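Stoltby lab adopts shared rules for two-arm benches

The robotics lab at Stoltby has put a single set of working rules in place for its small two-arm benches, replacing the notes that each project group had been keeping on its own. The rules took effect in January and apply to all 19 benches in the building, including those used by the Kusten and Dilgate projects.

The document runs to six pages. It covers how arms are mounted, how cables are routed, what may be on the work surface during a run, and what has to be written down afterward. A draft went out to 28 people who use the benches, and most of the changes they asked for were made.

Boris Polák, who led the drafting, said the old notes did not agree with each other. "One group checked the base plates before every session and another did it when somebody remembered," he said. "You could not compare their results, and you could not lend a bench to the next group without a long talk first."

Under the new rules, the operator checks that both base plates are tight on the rail and that the status lights on both boards are on before any arm is moved. Cables must have enough slack at the wrist for a full turn of the gripper. Only the items named on the task sheet go on the surface, and they are put there before power-up. Once the arms are live, hands stay out until both have been parked.

A separate section deals with tasks where the two grippers work close together, such as handling small bottles. Speed is limited in the shared zone at the center of the surface, and the task sheet has to say which arm goes in first. If the grippers touch each other, the run is stopped and logged as a contact, even when nothing is damaged.

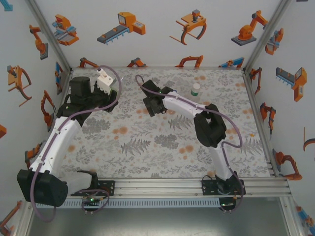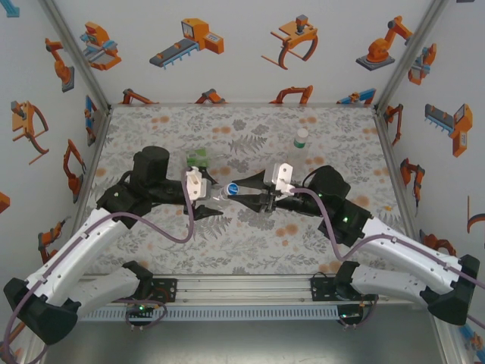

Small-bottle work on a two-arm bench at Stoltby. Both arms are fixed to the rail at the front.

Logging was the part that drew the most comments. Each run now gets one line with the operator, the task sheet number, the items used and the reason for any stop. Failed runs are kept along with the good ones. Under the earlier habits, some groups deleted failed runs at the end of the day, and the Dilgate team said it had lost material it later wanted.

The lab tried the rules on a few benches before the rest switched over. Almost 600 runs were logged in that period. Polák said the most common entry under "reason for stop" was a cable catching on a link, and the section on cable slack was rewritten as a result. The first draft had asked for cables to be tied down along the whole arm.

New users must read the rules and do one supervised session before they book a bench. People who already had access have been asked to do the same by the end of spring.

Pylypenko, which maintains the arms for the lab, will check the rail bolts and wrist joints on every bench twice a year. Printed copies of the rules are kept at the equipment desk, and comments on the current version can be left there.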